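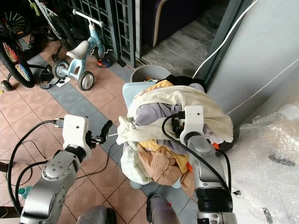 Getting Through the Laundry Backlog

18 October 2025

I let the washing go too long again. The blue basket was heaped well past its rim, with the big cream cloth thrown over the top and hanging down one side, and the mustard and khaki things pushing out at the front. I had been walking past it on the tile floor for days.

My usual mistake is to start at the top and put each thing wherever it lands. This time I pulled the cream cloth off first and set it aside for its own load. Large pieces wrap around the small ones in our machine and the spin cycle stops halfway. Umesh Vashisht told me that back in March and I ignored him until it happened twice.

After that I sorted by color. Black went in one pile. Lavender and pale green went together on cold. I wasn't sure about the mustard, so I rubbed a damp white rag on an inside seam. A little yellow came off, so it got washed with the khaki and nothing else.

I also checked pockets, which I usually skip. I found a bus ticket, a button and 300 rupees. The money is going in the kitchen jar. I don't know what the button belongs to.

The detergent is Suvetti powder, the plain one. The scoop holds 100 grams and a full scoop is too much for us. I use half, and the towels have been less stiff.

Everything was on the line by early afternoon except the cream cloth, which I hung over the balcony rail. Kamlesh Dixit from downstairs asked if I was painting.

I still need to iron the khaki. The bucket behind the basket needs clearing out too, but I'll do that another day.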